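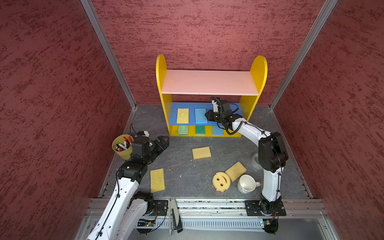 The two-arm bench kit, with sponges, shelf and mug.

Forty minutes is a long time to think about sponges

The Joseph kit from Darkach is being pitched to small businesses and schools as a pair of helping hands you can teach. You get two arms with grippers, the mounting rail, the cables and a software login. The base price is $2,756. Support costs another $429 a year, and the brochure is shy about that second number.

I spent an afternoon with one at the Stivville showroom, and I came away with more doubts than I brought.

The chore on offer was tidying. Sponges go from the floor to a little shelf. I have nothing against the chore. My problem is the leap in the sales talk, from a sponge on a shelf to a stockroom, a kitchen or a classroom closet.

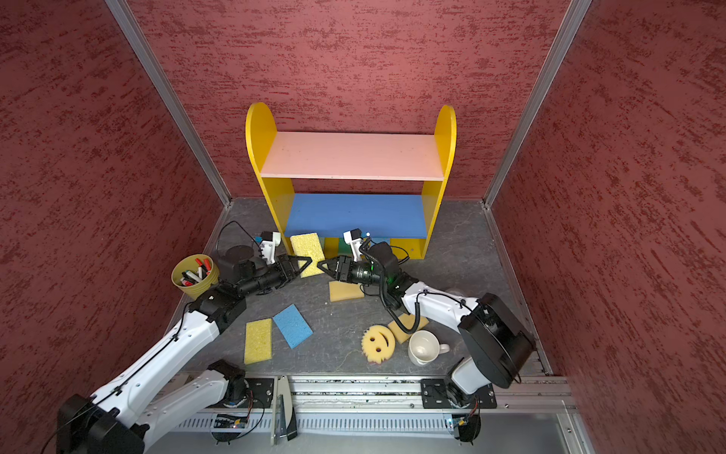 A sponge is about the kindest thing you could ask a machine to pick up. It gives when you squeeze it. Grab it badly and you still have it. Drop it and you haven't lost anything. I asked when I could see the arms handle the mug, and was told that was "on the roadmap." So is everything.

Then there is the teaching. Darkach suggests 51 practice runs for each new task, with a person steering the arms every time. A bakery owner in Galonstead does not have that kind of afternoon, and she'd have to find another one when she moved the shelf.

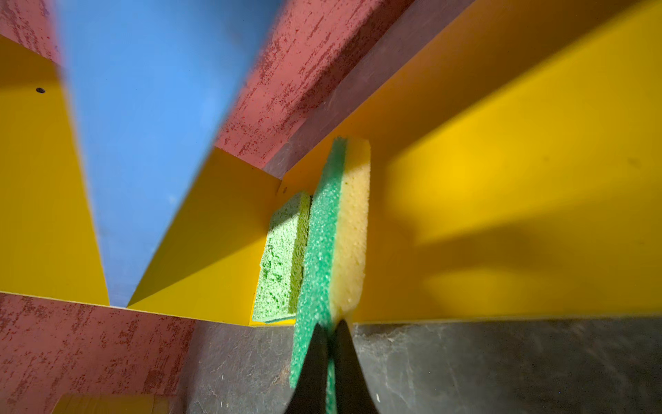
I'll grant that the grippers are better than I expected at this price. They are narrow enough to work in a tight compartment, and a school robotics club could learn plenty from them. If Darkach sold Joseph as a learning kit, I'd have few complaints.

But the word on the box is "helper," and a helper should save me work. By my math, this one asks for a day of mine before it gives back a minute.

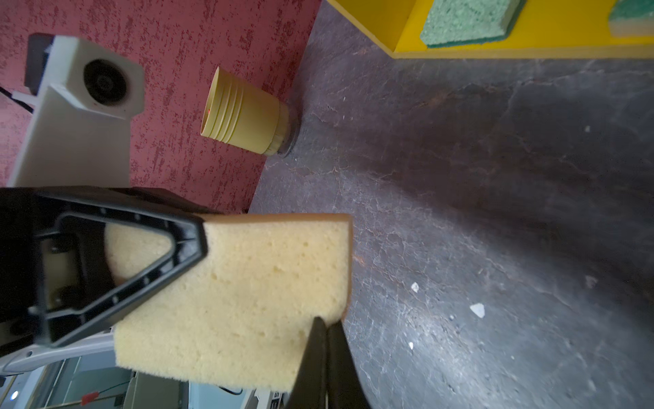 The company offers a 40 percent discount to early buyers who agree to share their practice runs. Read that clause twice. You would be paying to do some of their development for them. I'd wait for the next version, and I'd bring my own mug to the demo.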